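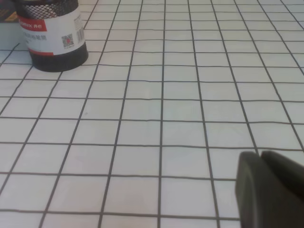 Volunteers wanted, Stukstead wartime letters project. We need people to read and type up letters from families bombed out in 1941. 1000 letters, most never read since. Three evenings a month, from home or at the Atcombe reading room. Decent eye for old handwriting, no degree needed. Some of it is hard going, deaths of children etc, so think first. Travel paid, tea provided. Spanish readers espescially welcome, there's a bundle from Tejada. 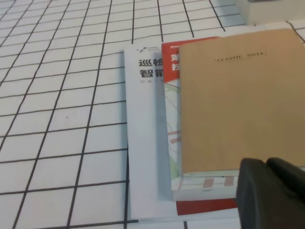

Inmaculada Requena adds that you can stop at any letter and pass it on, no questions.

Names to Gonzalo Moya by end of February pls.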